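Pillora demonstration work: December progress report

Hi Darius,

You asked for the long version this time, so get a coffee. The short version is that we have 1,013 recorded demonstrations, 918 of them passed review, and I'm a lot happier with the desk tasks than I was when we last talked. The money for the second set of hand-held grippers is spent, and I'd spend it the same way again.

Let me start with what changed. Up to November we were doing nearly everything by remote control, with one of us sitting at the Tseng station and driving the arm through each task. I love that station, but it's slow going. Picking up a marker and putting it in a cup takes me a second with my own hand, and by remote it takes long enough that I start holding my breath. Everybody here got better with practice, me included, but we also got tired, and you can see it in the recordings: long pauses, little stabs at the object, a lot of hovering.

So we moved the simple stuff to the hand-held grippers. You hold the thing, you squeeze, you do the job at a real desk in a real room, and the recording keeps both what the gripper saw and how it moved. The remote station is now saved for the tasks where we need to know the arm can physically get there, mostly the deep shelf and the drawer. That split was Pritard's suggestion back in the fall and I was grumpy about it at the time (sorry, Pritard). They were right.

The tasks we're teaching by hand right now are clearing a desk, putting pens and markers away, opening a bag and placing one item in it, and pushing a chair back under a desk. The chair one was my idea and it's the weakest of the bunch. A chair on casters goes wherever it likes, and two people showing the same push will come up with two completely different pushes. I'd like to keep it for another month before we give up on it.

We've also been working in ordinary office space instead of the lab bench, with daylight and furniture and people nearby. I pushed for this pretty hard. The bench recordings all looked alike, and the policy we trained on them got confused when we rolled the arm over to the other wall. Now the light changes all afternoon and the chairs end up in different spots, and the early results are holding together much better.
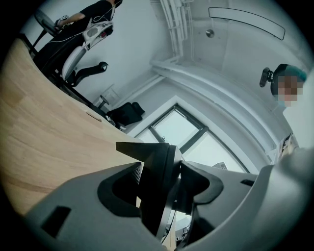
How do we decide whether a demonstration is good enough to keep?

Each one gets watched once at full speed by someone who didn't record it. We throw it out if the object gets dropped, if the gripper's tracking jumps, or if the person stopped partway through to think. A clumsy grasp that gets corrected smoothly stays in, and so does a slow one, as long as it keeps moving.

That review step is where the other 95 went. Most of those were tracking problems, and most of the tracking problems came from one stretch of afternoon sessions when the sun was low and coming straight in. We've shifted those sessions to the morning and lowered the exposure on the gripper camera, and I haven't seen that particular jump again. I'm not ready to call it fixed, but I've stopped worrying about it at night.

Training new people has gone better than I expected. A new demonstrator gets 30 minutes with me, does a handful of throwaway runs, and then watches their own recordings back. The watching is the part that works! People see themselves whip the gripper around between grasps and they slow down all by themselves. I used to give a whole speech about it and I've dropped the speech.

A few things that aren't going so well. Favum, our labeling tool, still loses its place if you close the window, so whoever is reviewing has to write down where they stopped. I've reported it and gotten a friendly reply and no fix. The grips on the older tools are also getting uncomfortable after a long session — my thumb has opinions — and I've been wrapping mine in tape, which leaves glue on everything. And we're still arguing about how to describe the tasks in writing. "Clear the desk" means one thing to me and another thing to the next person, and I don't want to find that out after another few hundred recordings. I've written a one-page draft and I'd be glad if you'd poke holes in it.

Spending is on track. The only surprise was replacement finger pads, which wear down faster on hand-held work than they did on the arm. I moved a little over from the travel line to cover a box of them and don't expect to need more before spring.

Next up, I want to run 3 of the desk tasks on the real arm using nothing but hand-held demonstrations, with no remote recordings mixed in. If the pens and the bag both work, I'd like to talk about cutting our remote time in half. If they don't, I'll send you the failures along with the numbers so you can see for yourself what went wrong.

I'm in most mornings if you'd rather come by and try a gripper yourself. Bring a sweater, the heat in that room is a whole other report.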